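Heltik Cutlery Tray: Set-up Guide
Section 3. Filling the tray
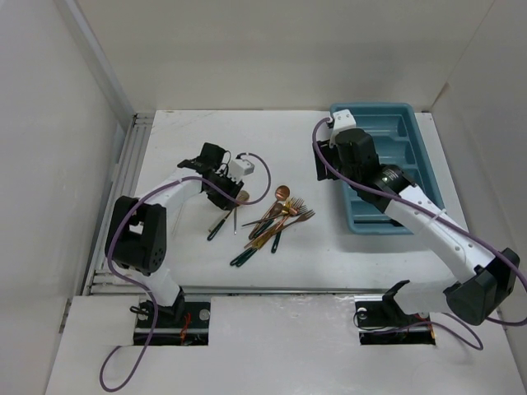 Fig. 3. Blue tray and utensils on a white worktop.

Before you start
You will need the tray, your cutlery and a flat surface larger than you think. A kitchen table will do, once the post has been moved off it. Allow 30 minutes, or 75 if the drawer has not been emptied since you moved in.

1. Check the inside of the drawer with a tape measure. The tray is 460 mm long when it leaves us and will still be that long when you get it home. Do not measure by holding up a fork and squinting.

2. Take everything out of the drawer. Everything includes the takeaway chopsticks, the dead batteries and the key to a shed in another county. Put these in a separate pile and be stern with it.

3. Wipe the drawer. Crumbs under the tray will make it rock, and you will blame the tray.

4. Wash the tray in warm soapy water and dry it with a cloth. It should be fully dry before any metal goes in.

5. Sort the cutlery on the table, one kind to a heap. Spoons cause most of the arguments. If you cannot agree whether something is a dessert spoon or a soup spoon, put it with whichever heap is smaller and move on.

6. Lay the tray beside the heaps and fill it from the back. Keep all the handles pointing towards you.

Note: Serving spoons that stand higher than the rim will catch on the worktop when the drawer closes. You will find this out at seven in the morning. Lay them flat or keep them somewhere else.

7. Lower the filled tray into the drawer with both hands — one hand has been tried — and close the drawer slowly the first time.

CAUTION: Sharp knives do not belong in an open tray. Use the Esari knife block or a covered insert, part 803.

CAUTION: Do not use the tray as an oven dish. We would not mention it if we had not been asked.

Related guides
Brisel drawer liner: cutting to size
Esari knife block: care and cleaning
Meléndez deep drawer dividers: fitting

Heltik Kitchen Storage | Contact us | Spare parts | Back to top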